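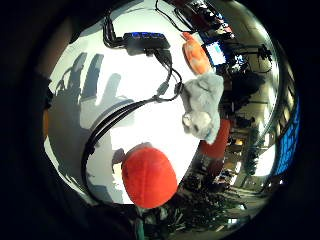
最后更新于 2024年12月27日

昨晚终于把那个折磨我们很久的掉线问题抓住了！我到现在还有点兴奋，趁记得清楚赶紧写下来，免得以后再踩一遍。

先说症状。我们用手持夹爪采集抓取演示，人拿着夹爪去抓桌上的毛绒玩具，相机和编码器的数据一路从USB走回主机。项目代号叫 Heltholm，九月开始攒数据，一直挺顺。后来换到白色桌面的新工位，就开始出怪事：录着录着，夹爪开合宽度那一路数据突然变成一条直线，画面却照样在走。录制程序不报错，文件正常保存，回放时粗看也没毛病，只有把宽度曲线画出来才发现后半段全是同一个数。

最吓人的就是它不报错。清点下来，已有的 1,044 条演示里，只有 827 条从头到尾是干净的。剩下的有的坏在开头，有的坏在最后一下松手，长短都不一样，看不出规律。

我第一个怀疑的是我们自己的采集程序，叫 Bruser。它读编码器的那个线程里有一段很老的代码：读超时了就沿用上一个值，当初是为了让曲线好看一点。好家伙，直线就是这么来的！可它只解释了为什么看不见故障，没解释为什么会超时。我把这段删掉，改成超时就写空值并记时间戳，再录，空值果然成片地冒出来，而且常常是在手伸到桌子左边的时候。

左边有什么？线。桌上那个黑色的集线器，下面垂着一大把黑线，在桌面上绕了一个大弯再往左下走，中间还有个小接头。蓝色指示灯亮着一排，看着特别健康，我也就一直没往那儿想。（教训：灯亮只说明有电，跟数据通不通是两码事。）

接下来的排查很土，但是很好玩。我一手拿着夹爪不动，另一只手去拨线，屏幕上开着系统日志。拨玩具旁边那根细的，没事。拨集线器右边出来的那根，没事。等到轻轻压了一下那把粗线里的接头，日志立刻刷出一串断开、重连、断开、重连，夹爪编码器的设备号也跟着变了。就是它！我当时在屋里喊了一声。

把接头拆开看，里面一个触点已经有点歪，插头能晃。手往左伸的时候线被带着走，接头受一点侧向力，就断那么一瞬间。相机走的是另一条支路，所以画面一直好好的，这也是我们被骗这么久的原因。重连以后系统给编码器换了设备名，Bruser 还抱着旧的句柄不放，后面自然一个字节也读不到。两个毛病叠在一起，单独哪一个都没这么难缠。

修的办法如下。

一、接头换成带锁扣的，两端各留一截松弛，用扎带固定，手再怎么拉也拉不到它。

二、给编码器写了按序列号绑定的规则，重新插拔以后名字不变，程序断开就重新打开。

三、任何一路数据连续丢 12 帧，立刻停录并响蜂鸣。我特意挑了个很难听的声音，听过的都说讨厌，那就对了。

四、保存之前自动检查每一路的方差，宽度全程不动的直接标红，不进训练集。

换完以后连录了大约 130 条，我还故意往左边使劲够，反复抓那几个红橙色的毛绒玩具和灰色那只毛茸茸的，一次都没断。灰色那只一直是我最喜欢的测试对象，毛软，夹爪合上去宽度变化很慢，曲线稍微有点不对劲就能看出来，拿来查这种故障再合适不过了！

再多说一句安全上的事。这回夹爪是拿在手里的，数据断了顶多浪费一下午。可同一段“超时就用旧值”的代码，我们在 Esfahani 那台机械臂的控制程序里也抄过一份。想到这里我后背有点凉：如果臂在动的时候夹爪反馈停在旧值上，控制器会以为东西还夹得好好的，继续往前送。所以今天一早就把那边也改了，反馈过期直接减速停住，要人工确认才能恢复。改完我拔线试了几遍，每次都停得很干脆，看着真舒服。

至于那些坏掉的演示，不打算全扔。画面是好的，也许可以从图像里把开合宽度估回来，夹爪指尖在画面里的位置还算清楚。我已经写了个很粗糙的版本，误差还偏大，等像样一点再发。

另外 Osham 那边的工位用的是同一批线，还没查。过去之前我会先带几个新接头。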